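**Ticket 969: Banned-songs archive drops titles when the list is filtered by year**

Status: open, waiting on one more check
Opened by: Sointu Karppinen
Handled by: Bogdan Cieślak

**Sointu, 9:10 a.m.**

Hi Bogdan, and sorry in advance for the length of this, you know how I get! The Pastlow archive of censored and restricted songs has been behaving strangely since we moved it over to the new Brollden server. If I open the full list, every song is there, with its little note on who banned it and when. As soon as I filter by the year of the ban, a whole bunch of them vanish. I noticed it while I was getting the radio blacklist pages ready for the Rantala exhibit, and I had a bit of a scare, because I thought we had lost them for good.
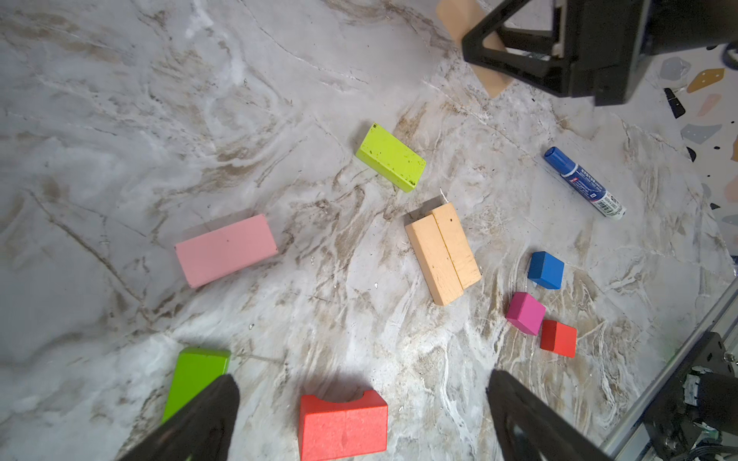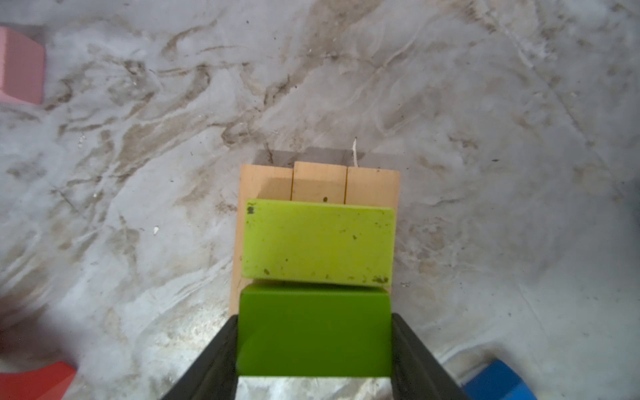 The full list in Pastlow shows 969 songs. When I go through the year filter one year at a time and add everything up, I come out 197 short. I did the adding twice, with a cup of coffee in between, and got the same answer both times. I also tried it in a different browser and on my old laptop at home. Same thing.

I should say that I haven't edited any records since the move, apart from fixing a spelling mistake in one of the tango lyrics (the second verse, it had been bothering me for ages).

**Bogdan, 9:45 a.m.**

Good morning Sointu, and please never apologize for a long ticket. I would much rather have all of this than a single line saying "it's broken," which is what I usually get before breakfast!

First, to set your mind at ease: the songs are all there. I looked straight at the database and the count matches your full list. I also took a fresh backup before touching anything, so you can stop worrying on that score.

Could you send me two songs that go missing and two that don't? Titles are fine, or the record numbers if you have them handy.

**Sointu, 10:20 a.m.**

Oh, what a relief, thank you. The missing ones: "The Ferryman's Daughter" (dropped from the airwaves for its last verse, which made fun of a governor) and "Nine Bells for the Mill," the strike song. The ones that show up fine are "Red Scarf Waltz" and "Letter From the Barracks."

While I was looking them up I noticed something that may or may not matter. The two missing ones both have a range in the date box, because the ban was brought in and then lifted again a few years later. The other two only have a start year. I can't swear that's true of all of them, but I opened a handful more and it held up.

**Bogdan, 11:05 a.m.**

It matters very much, and you've saved me most of my morning!

What I've found so far:

- The old Drinberg database kept the date of a ban as plain text, so people could type pretty much anything in there, and over the years they did.
- During the move, the import script tried to turn that text into a proper start year. A single year went across without trouble.
- When it met a range with a long dash in the middle, it gave up and left the start year blank. It didn't write anything to the error log either, and I'm a little cross about that.
- The original text was kept in a separate field. The song page reads from that field, and so the dates look perfectly normal when you open a record.

I ran a search for songs with a blank start year and got 197 of them, the same number you were short. Your adding is excellent.

**Bogdan, 1:30 p.m.**

I've changed the script so that it understands both the short hyphen and the long dash, and run it on a copy of the archive. The songs that had gone missing are back in the year filter on the copy. A song banned over several years now turns up under each of them, which I believe is how you had it in the old system. Let me know if you'd rather see only the first year, it's an easy switch.

There are 2 records the script still can't read. One says "after the war, until the new director came" and the other says "spring, see Aino's letter." I'm not brave enough to guess at either of those.

**Sointu, 2:15 p.m.**

Ha! I know both of those. The first is from the radio station's own card file, and I can look up when the new director started. The letter is in the gray box with the concert programs, so give me until tomorrow morning.

Every year, please, just like before. Visitors always want to look up the year they were born and see what they weren't supposed to be listening to.

**Bogdan, 2:40 p.m.**

Every year it is. I'll run the fix on the live archive this evening after six, when the reading room has closed, and it should only take a few minutes. Please hold off on editing dates until I post here that it's finished. Your tango spelling is safe, I checked.

Remaining:

- [x] Backup of the live archive
- [x] Script corrected and tested on the copy
- [ ] Run on the live archive (Bogdan, tonight)
- [ ] Years for the last 2 records (Sointu, tomorrow)
- [ ] Add a proper error message to the import for dates it can't read (Bogdan)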